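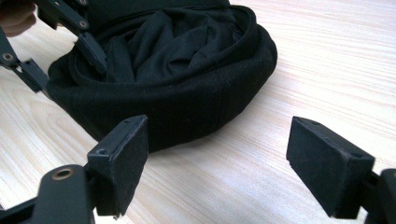
Lotlow Photo Prompt Deck for Families

A boxed set of 200 printed cards for running a photo challenge at home, at a club or over a school break. Each card carries one word or short phrase on the front and two lines of help on the back. Players draw a card, take their pictures over an agreed time, and share them at the end.

Price and stock

Item number: 2342
In stock, ships in two working days
Price: $24.00
Also sold as a bundle with the Kidis photo journal: $36.00

What is in the box

200 prompt cards, rounded corners, matte finish
6 blank cards for your own themes
1 rules leaflet
1 lidded box with a divider

How the deck is sorted

Cards are sorted by a colored bar along the top edge. Yellow cards are single objects and places, such as Door, Spoon or Bus Stop. Blue cards deal with light and color: Shadow, Reflection, One Color Only. Red cards are open themes, such as Quiet, Heavy or Almost. Children under seven usually do best with yellow. The red cards can be read in several ways and suit older children and adults, who tend to come back with very different pictures from the same word.

The divider keeps used cards apart from unused ones. If you play one card a week, the deck lasts close to four years.

Tabletop

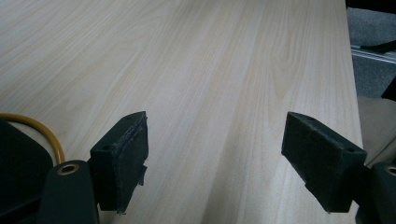
Pale wood-grain surface.

Using the deck

Agree on a start and an end before drawing. A weekend works for most families, and a full week is better for the red cards. Any camera or phone will do. The leaflet suggests a limit of three pictures per person, which keeps the sharing part short and makes people choose. There are no points in the basic game. A version with voting is on the back page of the leaflet.

Groups can draw one card for everybody or one card each. For more than ten people we suggest a single shared card.

Changes in the second edition

The second edition came out in November. Fourteen cards were reworded after customers told us they were hard to do in an apartment or in winter. The box is slightly deeper, so sleeved cards now fit. The card texts were written by Ita Brennan and edited by Treasa Corrigan. First edition decks can be mixed with second edition cards; the backs are the same.

Specifications

Card size: 2.5 x 3.5 inches
Weight with box: 554 g
Language: English
Suggested age: 5 and up
Players: 1 or more

Customer notes

"We do a card every school vacation and the grandparents join in by email. My son picks red every time. The box lid was a little tight at first." Vasilică Moldovan

"Good cards, clear type. I would have liked more blue ones. Took off a star for the leaflet, which is printed quite small." Preben Bundgaard

Large-print leaflet

A large-print version of the rules is available on request at no charge. Give your order number when you write to us.

Returns

Unopened decks can be returned within 30 days. If a card is missing or damaged, send us the word printed on it and we will mail a replacement. You do not need to send back the deck.

Page updated 2023-04-13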